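# In defence of the steel cup

My kitchen cupboard had 14 drinking glasses when I moved into this flat. Now it has more than 27, and I did not buy most of them. They came with mustard inside, or as a present, or from a neighbour who was moving and did not want to carry them down the stairs. I still drink my water from a plain steel cup, the same kind I had at school.

I want to write some words for this cup, because I think it is treated unfairly. In the shops it is put with the camping things, between the gas bottles and the folding spoons, as if a person would only drink from metal when there is no roof over him. My friend Eero Savolainen says that water from steel tastes of coins. I have tried to taste the coins and I cannot. I believe he tastes his own opinion.

The cup falls on the floor and I pick it up. Last January a glass fell from the same height, and I was finding the pieces under the cooker until Easter. The cup also does not ask me to be careful in the evening, when I am tired and the sink is full. For me this is a form of politeness in an object.

But I must be fair to glass too. Steel has one real fault, and it is that you cannot see how much is in it. When I cook I want to know if I have poured enough, and a metal wall tells me nothing. Also, most cups have no spout. The liquid chooses for itself where to leave the rim, and often it chooses to run down the outside and onto my sleeve. For this reason I keep a glass beaker next to the cooker, the kind from a chemistry lesson, with a thick lip and a small spout. I paid 36 crowns for it at a flea market and it is the best measuring jug I ever owned, although my mother refused to eat a sauce that was made in it.

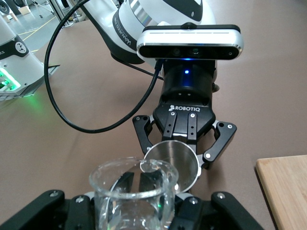
*Steel cup over a glass beaker, with the spout at the upper left.*

I like to see these two together. The cup is for drinking and for carrying, and the beaker is for looking and for pouring on. One is closed to the eye and the other is open, and between them there is only a short way for the water to go. If you bring the rim close and tilt slowly, you will lose very little. If you are proud and pour from high up, as waiters do with tea, you will need a cloth.

What I do not understand is the wish to make one vessel that does everything. I was given such a thing once, a double-walled tumbler with a lid, a straw and a rubber foot. It had four parts to wash and it did not fit under the tap. I used it on two mornings and then it went to the shelf with the mustard glasses - I am still too polite to throw it away.

So on Monday I will take a box to the charity shop and put most of the glasses in it. The cup stays and the beaker stays. Eero can bring his own glass when he visits.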